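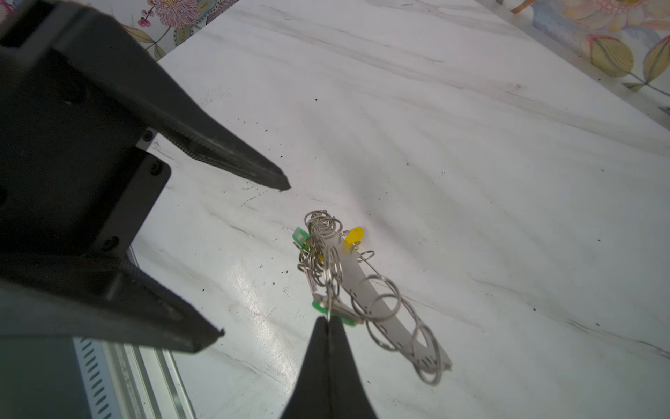

Ostness catering college opens its kitchens to the public twice a year, and in June I went along with a friend who was thinking of putting her son down for the two-year cookery course. Doors opened at 10 and there was already a queue at the coffee hatch.

The tour starts in the larder, where first-year students were boning out shoulders of lamb. They work in pairs on long benches and a tutor goes up and down behind them. The cold rooms are across the corridor and we were allowed into one for a minute. Everything was labelled in the same blue handwriting.

From there we went up to the main kitchen. It was refitted last summer and has Pralska ranges down both sides, with the pass at the far end. Our guide was Angus Tipoki, who teaches sauces and runs the evening classes. He trained in hotels and spent a long time on cruise ships before he came into teaching. He made a beurre blanc while he talked, broke it on purpose with too much heat, then brought it back with a splash of cold water. Most people in the group asked for the quantities and he wrote them on the whiteboard.

He was frank about the course. The hours are long, the first term is mostly knife work and stock, and a few students leave before Christmas. Those who stay go on placement in the second year. The Lisico, a hotel restaurant on the harbour, takes 2 of them each spring, and others go further afield.

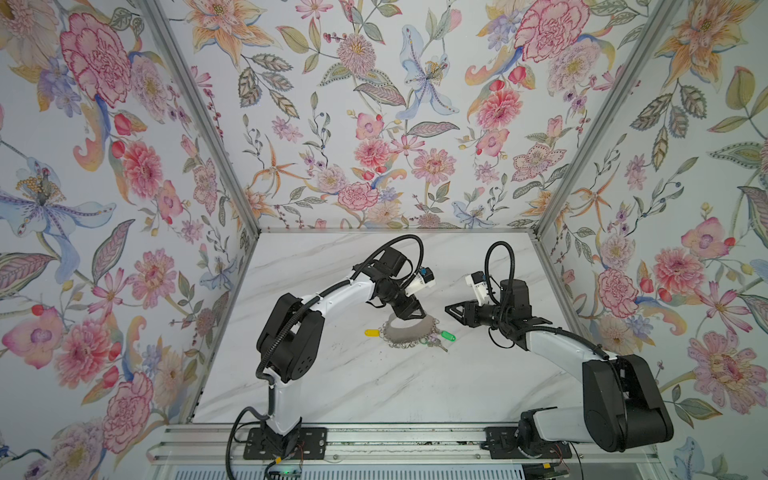 Two arms over the keys

Lunch was in the training restaurant, which seats 50 and is open to anyone in term time if you book. We had leek and potato soup, hake with brown shrimps and a lemon tart. The hake was very good. The tart pastry was a bit thick at the edge, but the filling was sharp and properly set. Service was slow between the first two courses and then sped up.

After lunch there was a talk on fees in the lecture room. Uniform and knives are extra and come as one set from Nomura. There is a bursary of up to 3000 for students who live more than an hour away – you apply after you have been offered a place, and the form is at reception. My friend took one.

The last stop was the library, which I had not expected to like as much as I did. It holds 2677 cookery books, plus several shelves of old menus in box files. Visitors can't borrow but you can sit and read until closing. I found a hotel banqueting menu with nine courses and two sorbets and copied out the fish course.

Parking is behind the main building and was full by 11. The bus stops at the gate. The next open day is in the autumn and you need to book for the lunch, though not for the tour.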